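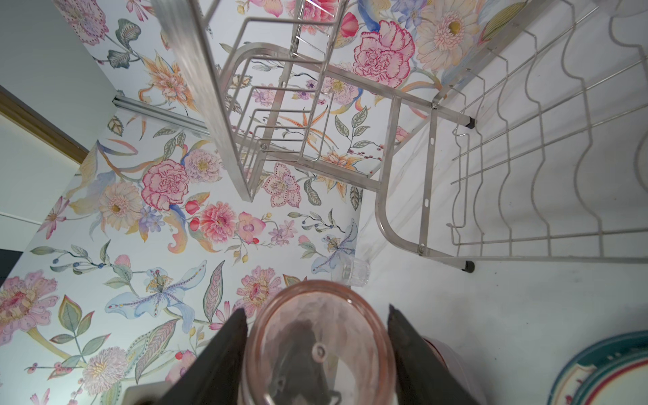
Pink cup and steel dish rack on a white countertop

Holmgren Millo Stand Bag

Price: $259
Item no. 719
Colors: navy, forest, stone
In stock, ships from our Voneditz warehouse

We've carried stand bags from plenty of makers over the years, and the Millo is the one our shop staff keep buying for themselves. It's light enough to walk 18 holes with, it stands up straight on a sloping fairway, and it has pockets where you want them!

The top has 6 dividers, and all of them run the full length of the bag, so your grips don't tangle on the way out. The putter gets its own wide slot at the front (yes, fat grips fit). We tried ours with an oversized putter grip and a full set of irons and everything slid in and out smoothly.

The double strap is new for this season and we love it. It's padded at the shoulders, it adjusts with one hand, and you can swap it over for left-handed carrying in a minute or so — just unclip both ends and turn it around. Holmgren has also moved the hip pad up a little, which taller players will notice on the first hole.

Pockets
Full-length clothing pocket, big enough for a rain jacket and pants
Insulated bottle pocket
Lined valuables pocket with a water-resistant zipper
Ball pocket with a wide opening
Pen sleeve and towel ring

Rain hood included. It snaps on over the clubs and folds down small enough to live in the ball pocket.

Will it fit on a cart? Yes. The base is flat on one side and the legs lock with a strap, so it sits snugly on most push carts and riding carts. We've had it on the Ernix push cart all spring and it hasn't twisted once.

Warranty: 3 years on the legs, zippers and stitching. Keep your receipt.

The stone color is back in stock from Fri 14 June. A matching headcover set follows in October.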